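Notebook, sim bench
13 November 2022

Back at the desk with a big mug of tea and the finger question, which I have been promising Jin-sol Ji I would settle since before the summer. To recap for anyone reading over my shoulder: we have the narrow wedge fingers that came with the Mosex gripper model, and we have the wider flat-pad fingers that Stolterau drew up for us, and everybody in the group has a favorite and no numbers to back it up. So I am running both in simulation first, same arm, same table, same spread of flat pieces, and only then will I bother anyone for time on the real bench.

Today was wedge fingers only. I wanted to get the pads in as well but the morning disappeared into the contact settings (see further down, it is a sorry tale).

The job is the usual one. The arm comes down over a flat piece, closes, lifts, carries it over to its partner and lays it there. The pieces are thin plates, bars and little blocks, and the thin plates are the whole difficulty. A block you can grab any old way. A plate lying flat on a table gives you hardly any edge to hold, and if the fingertips stop too high they close on air, and too low they dig into the tabletop and the controller gets upset and starts pushing back. I have come to feel quite tenderly toward the blocks.

I began with the tips stopping 2 mm above the tabletop, which is where Jin-sol had left it, and went down from there in small steps while watching from the close camera.
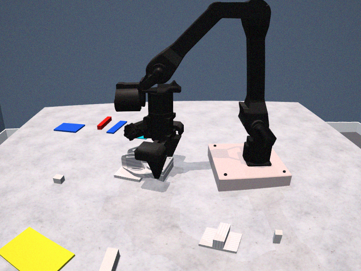
The white pieces gave me the most grief all day, and I think for two separate reasons that I kept muddling together until after lunch. The first is purely a seeing problem. White pieces on a nearly white tabletop, with the gripper's own shadow lying across them, leave the pose estimator very little to hang on to. It will find a red bar or a yellow plate happily all day long. Give it a white ribbed plate with a shadow over one corner and it starts to wander, and the wandering gets worse the nearer the gripper comes, just when you would like it to be steady. I turned the shadows off for a handful of runs to check, and the estimates calmed down nicely, so I am fairly sure of that one. I turned them back on afterward, of course. The real bench has a lamp over it and we can't switch off the shadows there, much as I would love to.

The second reason is the fingers themselves. The wedge comes to a point, and a point is lovely for getting in next to a piece when there's a neighbor close by, but it makes a tiny contact patch. When the piece is gripped off center it swings. Bars swing the most, being long. I got into the habit of muttering "middle, middle" at the screen, which did not help, and then I moved the grasp target to the true center of the bar (it had been set from one end! I have no idea for how long) and that helped a great deal.

Now for the contact settings. I had the solver stepping at 500 Hz, and gripped plates were creeping slowly out from between the fingers during the carry. My first thought was friction, so I raised it, and raised it again, until the fingers would have held a wet fish, and still the creep. Then I remembered that Ra, our controller, sends its commands at 60 Hz, and I went to look at how the two were being lined up. The force command was dropping to zero for a moment between updates and coming back, over and over, a sort of nervous squeeze and release. Holding the last value between updates fixed it. I put the friction back where it had been. If you have any old runs where the plates seem to slide, please don't trust them, and please don't use them to argue for either set of fingers.

Once that was sorted I did a proper round with the wedge fingers: 6 layouts, pieces scattered differently each time, wide camera recording as well as the close one so that we can follow the elbow. I do want us to keep the wide view on from now on, even though it makes the files large. From close in you can't judge how far the arm is reaching across the table, and the trouble with the far pieces is nearly all reach and wrist angle. The wrist wants to tip when the forearm is stretched, and a tipped wedge touches down with one finger before the other. 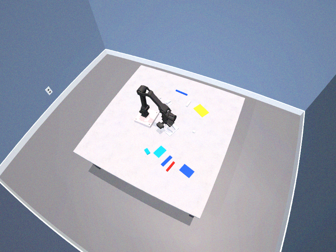 Wide camera, wedge fingers. Arm on its plate, gripper down over a pale piece, colored pieces spread around the table.

My feeling so far, and it is only a feeling until the pads have had their turn: the wedge is the better finger for crowded spots and for blocks, and I expect the pads to win comfortably on bars and on anything with a long carry. If that holds up, I would like to try a compromise, a wedge with a short flat land ground into the inside face. Sastley quoted us for something similar back in February and I still have the drawing in a folder somewhere.

To do next:
Pads on, same 6 layouts, same seeds, nothing else touched.
Darken the tabletop a shade for one set of runs and see what the estimator makes of the white pieces.
Put a limit on wrist tilt at full reach.
Ask Jin-sol whether the 2 mm stop was measured or guessed. I ended up a little lower and was happier there, but I'd rather know before I change the default.

Logs are in the shared folder under wedge, with the bad morning runs kept separate and labeled as such.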